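Can a Machine Tidy Up Yet?
Project Report, Household Automation Option
Wellington Leite
Submitted 19 Nov 2022

1. Purpose

This report considers whether present-day machines can carry out ordinary chores in the home and on the shop floor. It was prepared for the Folstead applied technology program. The chores reviewed were folding towels, wiping counters, restocking shelves and putting small items away in a container. The last of these was selected for closer study.

2. Background

Machines already do a good deal of housework, provided the work is brought to them. A dishwasher requires a person to load and unload it. A floor cleaner requires a person to pick up socks and cords first. The chores that remain are mostly those of handling: taking hold of an item, moving it, and letting go of it in a suitable place.

Shops present a similar picture. The Jokach hardware store, visited for this project, carries 2,000 separate items on its shelves. Its manager explained that returned goods are sorted by hand at the end of each shift. Many come back in torn packaging, and some have no packaging at all. The manager did not expect this work to be automated soon.

3. Method

The project used the bench in the Predum laboratory. The chore was reduced to its plainest form, in which one item is to be picked up from a table and placed in a basket. A trial was counted as complete only if the item came to rest inside the basket and the basket remained upright. Each trial was limited to 900 seconds, a generous allowance intended to separate the question of ability from the question of speed.

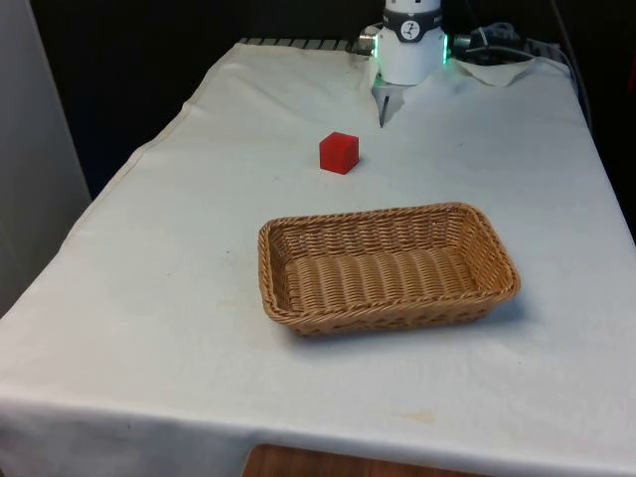
Figure 1. Bench layout with the gripper open, the red cube on the cloth and the empty wicker basket.

4. Results and Discussion

Of 19 trials, 3 were not complete. In two of these the gripper closed beside the cube, and in the third the cube struck the rim of the basket and fell outside it. A rigid cube with flat sides is a favorable case. The results should not be extended to clothing, groceries or loose hardware without further testing.

The author's view is that single, well-defined tidying tasks are within reach, while a full chore is not. A person clearing a kitchen table decides what belongs where, and the trials did not test that decision.

5. Further Work

A second set of trials with soft items is planned for December, using the Mateos bench if it is available. The trial sheets are held with the program office.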